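Über uns – Trarkham, Werkstatt für Roboterzellen

Wir richten Roboterzellen ein, pflegen sie und reparieren sie, wenn das mit dem Pflegen zu spät kam.

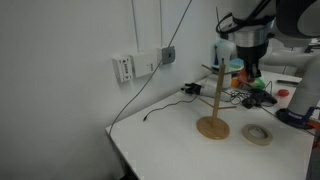 Gegründet wurde Trarkham in zwei Räumen über einer Druckerei, mit einem gebrauchten Arm, einem Satz Innensechskantschlüssel und der Überzeugung, dass man so etwas an einem Nachmittag zum Laufen bringt. Es wurde März. Seither schreiben wir Angebote mit etwas mehr Luft darin.

Unsere Kunden sind kleine Betriebe, Hochschullabore und Entwicklungsabteilungen, in denen ein oder zwei Arme auf einem Tisch stehen und niemand hauptberuflich für sie zuständig ist. Meist gibt es jemanden, der »sich da ein bisschen auskennt«. Diese Person ruft uns an. Wir mögen sie sehr, und wir wissen, dass sie gerade eigentlich etwas anderes tun müsste.

Wie wir eine Zelle einrichten

Weil wir immer wieder gefragt werden, was daran so lange dauert, beschreiben wir es einmal an unserer Tischzelle, die intern Dromura heißt. Der Name stand auf einem Zettel, der Zettel klebte am Netzteil, und irgendwann war es zu spät, das noch zu ändern.

Zuerst kommt der Tisch. Er wird ausgerichtet und belastet, dann wird noch einmal ausgerichtet. Wer diesen Schritt auslässt, kalibriert später sehr sorgfältig einen Roboter auf einer Schaukel. Danach wird der Arm verschraubt, mit Drehmomentschlüssel und in der Reihenfolge, die im Handbuch steht. Wir haben andere Reihenfolgen probiert. Die im Handbuch ist besser.

Dann die Kabel. Über Kabel ließe sich eine eigene Seite schreiben, und unser Vertrieb bittet uns seit Jahren, das zu unterlassen. Deshalb nur so viel: Ein Kabel am Handgelenk braucht eine Schlaufe, die groß genug für die ungünstigste Stellung ist und klein genug, um nirgends hängen zu bleiben. Diese beiden Größen überschneiden sich gelegentlich. Wir fahren jedes Gelenk einzeln und langsam von Anschlag zu Anschlag, eine Hand am Nothalt, und sehen dabei der Schlaufe zu. Das ist ungefähr so spannend, wie es klingt. Es erspart den Anruf vier Wochen später, in dem der Greifer »manchmal einfach nicht da« ist.

Als Nächstes wird der Werkzeugmittelpunkt eingemessen, bei jedem Greifer neu, auch wenn es derselbe Typ ist wie vorher. Zwei baugleiche Greifer sind zwei verschiedene Greifer. Anschließend wird gegriffen: einfache Dinge aus dem Haushalt, die sich unterschiedlich anstellen. Ein Becherbaum aus Holz ist ein gutes Prüfstück. Er hat eine schlanke Stange und Zapfen in mehreren Richtungen, und er verrät sehr zuverlässig, ob die Anfahrt stimmt. Eine Rolle Klebeband taugt ebenfalls, sie ist flach und hat ein Loch genau dort, wo eine schlecht eingestellte Software gern zugreifen möchte. Außerdem braucht man sie sowieso.

Unser Abnahmelauf umfasst 296 Griffe. Die Zahl hat keinen tieferen Sinn, sie stammt aus einem alten Protokollblatt, dessen Tabelle dort zu Ende war. Inzwischen liegen uns aber so viele Vergleichswerte vor, dass sich keiner traut, auf dreihundert zu gehen.

Pflege

Alle 14 Tage bekommt jede Zelle, die wir unter Vertrag haben, einen kurzen Durchgang: Schrauben am Flansch nachprüfen, Greiferfinger reinigen, Stecker ansehen, Referenzpunkte anfahren, Abweichung notieren. Das meiste davon können Sie selbst erledigen, und wir zeigen Ihnen gern, wie. Wir verdienen daran weniger, schlafen aber länger.

Das Notieren übernimmt Azimi, unser Wartungsbuch. Es begann als Schulheft und ist heute eine kleine Webanwendung, die genau so aussieht wie das Schulheft, weil sich die Belegschaft bei jeder anderen Fassung geweigert hat, etwas einzutragen. Jede Zelle hat dort eine Seite. Der Eintrag »nichts Auffälliges« ist zulässig, muss aber mit einem Messwert belegt werden.

Reparatur

Bei uns sind bisher 904 Störungsmeldungen eingegangen. Der größte Teil betraf Stecker. Dann kommen Kabel, die zu einem Stecker führen, und Einstellungen, die jemand am Freitag noch schnell geändert hat. Echte Getriebeschäden sind selten. Wir freuen uns nicht über sie, aber wenn einer kommt, stehen erstaunlich viele Kollegen um die Werkbank.

Was wir nicht selbst öffnen können oder dürfen, geht an Durneo, unseren Partnerbetrieb für Antriebe und Bremsen. Die Kollegen dort sind gründlich und wortkarg. Ihr ausführlichster Befund lautete bislang »Lager, Fett, war knapp«. Ein Leihgerät stellen wir für die Zwischenzeit, sofern gerade eines frei ist. Rufen Sie lieber vorher an.

Was wir nicht machen

Schweißzellen, Lackierstraßen und alles, was größer ist als unser Lieferwagen. Wir programmieren auch keine Arme, die auf Messen winken sollen. Einmal haben wir es getan, und er winkt bis heute, allerdings nur bei Neustart.

Werkstatt und Besuch

Sie können uns besuchen und bei einer Einrichtung zusehen, am besten vormittags. Bringen Sie Ihr Werkstück mit, auch wenn es Ihnen unscheinbar vorkommt. Gerade die unscheinbaren machen Arbeit. Klingeln Sie bitte an der unteren Tür, die obere gehört zur Druckerei, und dort ist man unsere Pakete inzwischen leid.

Für Anfragen genügt eine kurze Nachricht mit Armtyp, Greifer und einer Beschreibung des Fehlers. »Er macht komische Sachen« nehmen wir auch an, rechnen dann aber die erste Stunde als Diagnose ab.

Stand dieser Seite: 29. April 2021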